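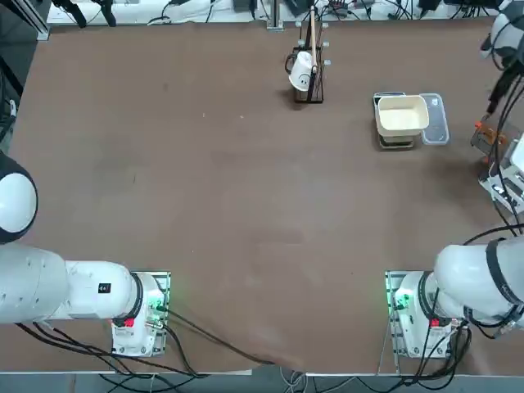 A brown tabletop, lightly scuffed.

My grandmother kept one good tablecloth and used it at Christmas, and the rest of the year we ate off the bare wood, scratches and all. I have been thinking about her table lately, what with everyone in Skurkdale eating on the sofa, myself included, plate on knee and one eye on the telly.

I don't want to scold anybody. People are tired, flats are small, and a supper for one hardly seems worth laying a fork for. But I do think we've let something go rather cheaply. When my neighbour Fabian Nägeli moved in last May he asked three of us round for soup - very plain soup, mostly leeks - and we sat there until gone eleven, talking about bus routes and his mother's knees. I'd lived beside two of those people for years and had never once heard them laugh.

You can't get that by sitting in a row, I find. You need to be facing someone, with your elbows on something solid and the bread a bit too far away, so that you have to ask for it.

So my small plea is for one evening a week at the table, phone in the other room, whatever you're having. Beans on toast will do very well. Ask next door, if you can bear to.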